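Herier Adds Flexible Sheet Line for Tabletop Display and Craft Use

Herier has extended its Zetia range with a series of flexible colored sheets for classrooms, display work and packaging mock-ups. The sheets go on sale in August through Quintana, which handles distribution for the existing Zetia products.

The series has 13 colors, among them a pale mint green, and 2 sizes. All colors have a matte, smooth face that limits glare under ceiling lights. Sheets are supplied flat and can be bent by hand into half-cylinders, cones and flared forms.

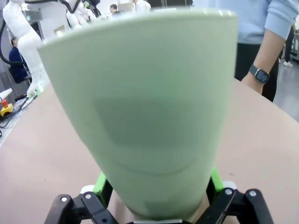 Bending was the main point of the development work. Herier ran 106 trials at its Skunar site, recording how each color held a curve. Trials were carried out on ordinary worktables - no jigs or heated formers were used.

Packs contain 265 sheets in a single color. Mixed packs are planned but have no release date. Sheets should be stored flat and away from direct sun, as rolled storage leaves a permanent set in the material.

Sample cards are available to schools and trade buyers on request from Quintana. Orders placed before the release month ship from Skunar.

Related items
Zetia range: color chart updated
Quintana opens trade accounts for schools
Skunar site extends cutting hall
Storing flat stock: notes for buyers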